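Ama Arthur lleva cinco años enseñando robótica y tres escribiendo material para otros profesores. En enero empezó a trabajar con Plurkach, el paquete de simulación doméstica que vende Quartey desde su oficina de Zarkstead, y desde entonces lo ha usado con dos grupos de alumnos en Flamerville. Hablamos con ella el 5 de agosto de 2018, con el curso ya cerrado y las notas puestas.

Lo primero que aclara es qué se compra. "Es una licencia anual de 60 euros por puesto. Dentro vienen 18 habitaciones, un robot con mano articulada y un editor de tareas. El robot físico va aparte y yo no lo he pedido".

La instalación le pareció correcta, aunque lenta. Tardó 58 minutos en el primer ordenador del aula, casi todo en descargar texturas. "El manual dice que cierres los demás programas y conviene hacerle caso. En los equipos viejos bajamos la calidad de imagen y trabajamos así todo el trimestre. Los bordes salen un poco dentados, pero para lo que hacíamos daba igual".

El ejercicio que más ha repetido es el de la taza en el dormitorio. El alumno programa el acercamiento de la mano a una mesa y revisa después lo que ha registrado la cámara. "Parece poca cosa. Un grupo mío estuvo dos semanas con ello", cuenta. "La mesa tiene borde, hay una silla detrás, y si calculas mal la altura lo notas enseguida en los datos de contacto".

Sobre la física tiene opiniones divididas. Los objetos rígidos le parecen bien resueltos. Las telas, no. "Intenté una tarea con una almohada y la dejé. Se hundía en el colchón". Quartey le contestó por correo que estaba en la lista de mejoras, sin dar fecha.

También le pregunto por el desenfoque de movimiento, que otros usuarios desactivan. Ella lo mantiene. "Una cámara de verdad también emborrona cuando algo va rápido. Si el alumno entrena su detector solo con imágenes limpias, luego se lleva un disgusto". Para cada entrega pide 100 capturas, y no deja descartar aquellas en las que la mano no aparece - son las que enseñan al programa a decir que no ve nada.

Nos deja varias capturas del dormitorio.
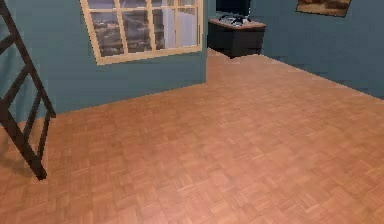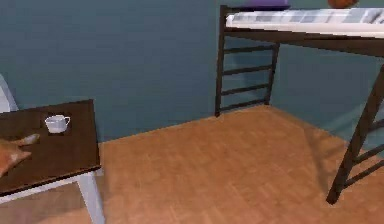
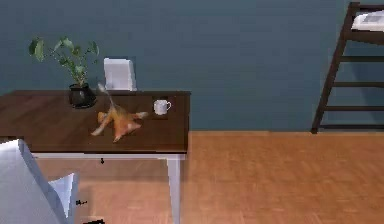
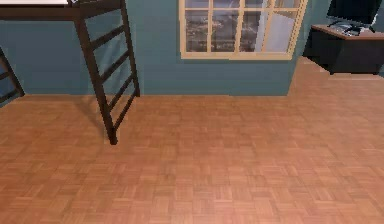 Lo que cambiaría

"El editor de tareas", responde sin pensarlo. Guardar una variante obliga a duplicar la habitación completa, y al final del curso el disco estaba lleno de copias con nombres parecidos. Echa en falta además una traducción decente de los mensajes de error, que siguen en inglés.

Piensa renovar la licencia para el próximo curso, con menos puestos. "Trabajan mejor en parejas. Uno programa y el otro mira las capturas, y a mitad de la clase cambian".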